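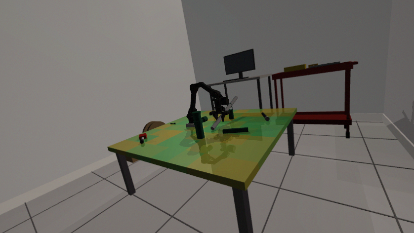
Rendered table in green and yellow-olive, with black arm.

August 5, 2025

Hearing on the Numley Taproom's extended-hours application, city hall annex, second session. Got there early to put the exhibits in order, as the clerk wants them tabbed in the sequence they're called and I had them filed by subject. The re-tabbing used up the whole of my spare time and I went in without coffee.

The application is narrow. Numley holds a standard on-premises license with service until midnight on every night of the week. It wants service until 2 a.m. on weekends and on the eve of public holidays, amplified music until 1, and the back patio closed at 10. The first draft, from last November, had the patio open until close. I advised against that then and I'm glad it was dropped, though the neighbors' packet still argues against the November version for most of its length. Comfort Nartey, chairing, asked their spokesman twice which draft he was reading from. He was reading from the old one.

My part was the noise report. I gave the method first: meter on a tripod at the property line, windscreen on, calibrated before and after each run, no drift worth correcting. Measurements on three nights, one of them thrown out for wind. I said so up front. Last year at the Turitz Street hearing I left a discarded run for the appendix and was asked about it as though I had hidden it, so now it goes on the first page.

The findings are dull. With the rear door shut, music from the bar can't be separated from traffic at the nearest bedroom window. With the rear door open it can, easily, and the bass carries. The whole case is the door. I recommended a self-closer, a lobby with a second door if the fire marshal will pass the egress width, and a Luvgate limiter wired to the rear door contact so that the amplifiers drop when the door stays open past a set delay.

Dionysis Koutsoukos from the fire marshal's office spoke to the egress. His reading is that the lobby works only if both doors swing outward and the coat rack comes out. The owner had apparently not been told about the coat rack. He wrote it down.

The discussion of the limiter went on longer than I had planned for. Philomena Amegashie wanted to know who holds the key to it. Fair question, and the weak point in most of these conditions. A limiter set by an engineer and unlocked by a bartender the next evening is a decoration. I proposed that the settings be sealed, the seal number entered in the license file, and any break in the seal reported within one business day. She asked for the same rule to cover the delay setting on the door contact as well as the level. I hadn't written that in. I agreed to it on the spot and will put it in the revised wording.

Six seconds is what I have in the draft for the delay. I'm not fully settled on it. Too short and the music cuts out each time somebody carries a crate through, and then staff start looking for ways around the contact. Too long and it protects nothing. Dogbe Hall runs a longer delay and I have their logs, but Dogbe has a loading dock and no bedrooms behind it, so it's poor evidence. Note to check the door traffic at Numley on a busy night before anything is sealed.

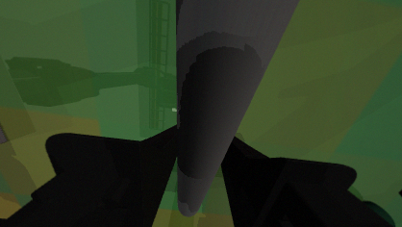
Render: Nhyira Osei

After the break, the police liaison's calls-for-service summary. Uchenna Oyelaran read it without comment. Most entries are parking. There is one assault on the sidewalk in the spring, which the neighbors' packet attributes to the bar and the summary attributes only to the block. The distinction matters under the ordinance: a call counts against a licensee if the parties were patrons or the incident began on the premises. The report says neither, and the officer who took it has since transferred. The chair ruled that it stays in the record with no weight assigned. I'd have done the same. The neighbors objected and the objection was noted.

Then public comment, three minutes each by the timer. Themes as expected: sleep, glass in the gutter, people shouting for rides at closing. The last of these is the only one I think is under-answered. A later close moves the shouting later. It doesn't reduce it, and no amount of work on the rear door touches what goes on out front. The application offers a door supervisor until close and a sign. I would add a pickup point on the avenue side, away from the houses, and keep the supervisor on for half an hour after the last customer leaves. Mentioned this to the applicant's lawyer in the corridor. She said she would take instructions. Which usually means yes, if the cost is small.

One resident, from the house directly behind, spoke clearly and brought her own log of nights disturbed. Dates, times, a short description of each, nothing inflated. I compared it over the lunch hour with the bar's event calendar and the match is close. Her worst entries all fall on nights with live drums. My own measurements were made with recorded music only. That's a gap in my report and I told the chair so when we resumed. I offered a supplementary run with a live act, rear door shut, meter in the same position and a second one at the upstairs window if the resident consents. She does.

Outcome: continued, with no vote. The board wants the supplementary measurements, a revised condition on the seals, a drawing of the lobby showing door swings, and something in writing on dispersal. No interim extension in the meantime, so Numley stays at midnight. The owner looked unhappy with that and asked if a temporary permit could be had for a single night, for an anniversary party. Nartey told him it was a separate form, with a separate fee, and due well ahead of the event. I believe he has already missed the cutoff but I didn't look it up.

Home by seven. Rewrote the seal condition while it was fresh. Current text:

The limiter level and the door-contact delay shall be set by a qualified person, sealed, and recorded. The licensee shall not break or bypass a seal. Any seal found broken shall be reported to the licensing office within one business day, and amplified music shall stop until it is replaced.

The last clause will be resisted. It can come out if I need something to trade, but I'd like to keep it.

To do: send the meter back for its annual check, after the drum night and not before. Ask Oyelaran whether the sidewalk report had a supplement. Buy windscreens — the spare has a split along the seam. Find the egress table for lobbies, which I lent to someone at Turitz Street and never got back.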